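Gasgate Finishes
Home > Wood Care > Oils and Waxes > Table Oils

Endavell Table Oil, Natural
Item 897
334 ml can
Page updated 3 Feb 2020

If you have ever run your hand over an old kitchen table that has been oiled year after year, you already know why we love this stuff. Endavell is a wiping oil for indoor tables, benches and shelves, made from linseed oil with a little carnauba wax, and it leaves a low, warm sheen that still feels like wood under your fingers. It goes on with a pad, it comes off with a rag, and you can do a whole dining table in an afternoon while listening to the radio (we have, many times!).

The Natural version has no pigment in it. Oak goes a shade or two deeper, walnut gets gorgeous, and maple and ash pick up a light honey tone. If you want to keep pale wood as pale as it was when you sanded it, look at the White version instead, which has a touch of pigment to hold back the yellow. Try either one on the underside first. Wood from the same yard can take oil very differently from one board to the next, and the bottom of the table is a great place to find that out.

What it's good for
Dining tables, desks, coffee tables, side tables, window sills, open shelves, stair handrails, wooden stools, picture ledges. It also does a lovely job on the bare inside of drawers, where you only need the thinnest wipe.

What we'd use something else for
Floors (it isn't tough enough for shoes), anything outdoors, and cutting boards. For boards, see our mineral oil page. It won't soak in through varnish or lacquer either, so an old finish has to come off completely before you start. If water beads up on the bare-looking patch you just sanded, keep sanding.

Getting the table ready
Most of the work is here, and it's worth being fussy. Sand with 120 grit, then 150, and stop at 180. We used to go much finer and the tops looked fabulous for a week, but the surface was so closed up that the oil barely got in. Always go with the grain on the last pass, and look along the boards with a lamp held low at one end. Swirls from an orbital sander hide beautifully until the oil hits them and then they're all you can see.

Vacuum the top, then wipe it with a barely damp cloth and let it dry. The grain will stand up a bit. Knock it back with a quick hand sanding using the same 180 paper, and vacuum again. Don't use a tack cloth, as some of them leave a film that shows up later as dull streaks.

Check the room too. Endavell likes a normal living room temperature and some moving air. In a cold garage it stays sticky far longer than you'd believe.

Putting it on
Stir the can well with something flat, all the way to the bottom. The wax settles, and an unstirred can gives you thin oil at the start and sludge at the end. Pour a small puddle in the middle of the table and spread it with a Fahmy pad, working out toward the ends. You want the wood wet all over but with no pools. Dry patches will appear within minutes, usually near the end grain, and you can simply push more oil over to them.

Leave it for a quarter of an hour, then wipe off everything that's still sitting on top. Everything! Use plain cotton, turn the cloth often, and go around the edges and underneath, where drips love to gather. A table that feels greasy the next morning was almost always wiped too lightly.

Let it dry overnight and do it again. Two coats is right for most hardwoods. Pine and other thirsty softwoods may want another very thin one, and you'll know from the blotchy look of the sheen. Each coat uses much less than the one before it, so don't be alarmed by how much the first one drinks.

Please take this part seriously: rags soaked in linseed oil can heat up and catch fire by themselves if they're left in a heap. Lay them flat outside to dry, away from anything that burns, or drop them in a metal can full of water and put the lid on. Do this right after you finish, before you clean up anything else.

Living with it
You can walk past it and admire it the next day, and eat carefully at it after that. Hold off on hot dishes, wet glasses and tablecloths for two weeks. The oil feels dry long before it has fully hardened, and a cloth lying on a young finish will leave its weave behind in the sheen.

After that it's an easygoing surface. Wipe up spills when you see them. For regular cleaning we like Gromov soap flakes dissolved in warm water and kept in a spray bottle: spritz, wipe with a soft cloth, then wipe again with a clean dry one. Skip anything with ammonia or bleach, and skip the scouring side of the sponge. Supermarket furniture polish is the other thing to avoid. Many of them contain silicone, and fresh oil won't take evenly over it.
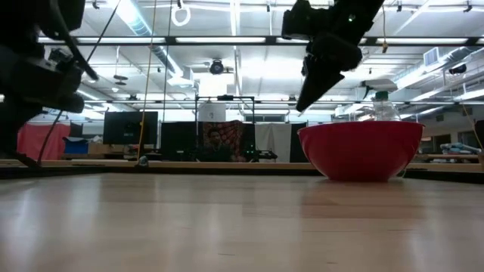 Clear spray bottle and red bowl on a light wood top.

Scratches and rings
Every used table collects these, and an oiled one lets you deal with them a bit at a time. For a light scratch, put a few drops of Endavell on a scrap of cotton, rub it in along the grain, wait, and buff it dry. Quite often it blends away. For deeper ones, sand that spot with 180 paper wrapped around a cork block, feather out a hand's width on each side, and oil as you would a new table. The patch looks a little too fresh at first and settles in with use.

White rings from a warm mug tend to be moisture in the finish. Give them a day or so before you do anything. Black rings mean water has met iron in oak, and sanding may not reach the bottom of them. We sell oxalic acid for that job, and the instructions on its page are well worth reading twice.

Once a year the whole top deserves a fresh wipe. Wash it, let it dry overnight, rub on a very thin coat and take it right back off. We do the tables in our showroom each May when the doors can stand open, and the smell is wonderful.

From the workshop
Taha El Ouafi builds most of the display furniture for our showroom and goes through more of this oil than anyone else we know. His notes, more or less as he wrote them on the back of a delivery slip:

"Oil the bottom as well as the top. I don't care that it's hidden. One side sealed and one side bare is how you get a cupped board. Warm the can in a bucket of warm tap water before a first coat in winter, it spreads so much better. End grain, three or four passes until it stops drinking. And don't oil over pencil marks! They get darker and they stay there forever."

Storage
Press the lid down firmly with a rubber mallet and keep the can indoors, away from frost. Air in a half-empty can will make a skin on top. Lift it out in one piece if you can and strain the rest through an old stocking. If the oil has gone thick like syrup, it's past saving, and your local hazardous waste site will take it.

Questions we get a lot

Can I put it over another brand of oil?
Usually, if the old oil is fully hard and clean. Wash the top, scuff it lightly and try a corner.

Does it smell?
Yes, nutty and fairly strong while it's drying. It fades over the following days, faster with a window open.

Can I tint it?
We wouldn't. Use a water-based dye on the bare wood first, let it dry right through, then oil over it. You get a more even color and you can still choose how shiny you want the finish.

Will it stop red wine?
It buys you time. Blot it up quickly and there's normally no trace, but wine left overnight will mark almost any oiled table.

Is there a matte version?
No, but you can get close. Buff the last coat with a gray nylon pad once it has hardened, going lightly with the grain.

Often bought with this
Fahmy applicator pads, fine
Gromov soap flakes
Cotton wiping cloths, lint free
Cork sanding block
Endavell Table Oil, White

Safety sheet and full label text are available at the counter or by email. Keep out of reach of children.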